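Skip to main content
Hoteo
News / Press releases / Service and support

Hoteo publishes fixed service routine for two-arm handling cells

Rornstead, December 23, 2019 – Hoteo has released a written service routine for its Wurkus two-arm handling cell. It covers the grippers, the wrist cameras and the table, and replaces the separate sheets that were supplied with earlier cells. Owners can download it free of charge from the support pages.

The Wurkus cell has two arms working over one white table. Each arm carries a two-finger gripper with a small camera at the wrist. It is used for light goods that vary in shape, such as artificial flowers, soft packaging and trimmings.

The routine was drawn up with Admasu, which packs artificial stems at its Rornstead site and has run a Wurkus cell on day shifts since March. Over that time its fitters logged 143 stoppages. Of these, 57 were put down to worn or badly seated finger pads and 11 to a wrist camera that had shifted in its bracket. The rest were mostly supply faults outside the cell.

What the routine covers

Finger pads are now checked after every 100 hours of running. The fitter opens the gripper fully, locks out the arm and looks at the tip of each finger for rounding or lifted edges. Pads are changed in pairs. New pads are pressed home by hand before the screws are tightened, and the gripper is then closed slowly on a gauge strip. If the strip can be pulled out from one side only, the pads are not level and must be reseated.

The wrist camera is checked next. With the gripper open, both fingers should show in the lower corners of the picture, at the same height and with clear table between them. If one finger sits higher than the other, the bracket screws are slackened and the camera is turned until they match. The lens is wiped with a dry cloth only. Solvent wipes have left a haze on some covers and are no longer supplied in the service kit.

The table is cleaned at the same visit. Hairs, specks and dust are removed, and any seam in the surface is felt by hand for a raised edge. A seam that shows as a faint line is acceptable. A raised one is not, as thin stems can catch on it when they are drawn across.

Trial picks

Before a cell goes back to work, the routine asks for a set of trial picks with the customer's own goods. Admasu uses a red artificial rose with its leaves left on. The rose is laid on its side and the arms are brought in one at a time at low speed, stopping short of the flower with the fingers open. 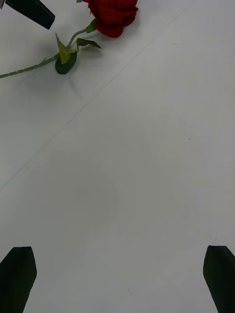
At the stopping point the fitter checks that the second arm is clear of the bloom and that shadows on the table have not been picked up as part of the item. Where they have, the overhead lights are adjusted before any change is made to the camera settings. The pick is then made by the stem, below the leaves, and repeated with the other arm.

Results are written on the last page of the routine, which is kept with the cell. Hoteo asks owners to send a copy with any order for spare pads.

Availability

The routine applies to all Wurkus cells now in use. Pad sets, gauge strips and camera brackets can be ordered from the Hoteo parts desk. Fitter training is offered at Rornstead and can be booked through the same desk.

Ends

Notes to editors

Hoteo builds and services handling cells for light goods. Admasu is a packer of artificial flowers and table decorations.

Press enquiries: Hoteo press office, Rornstead

Back to all press releases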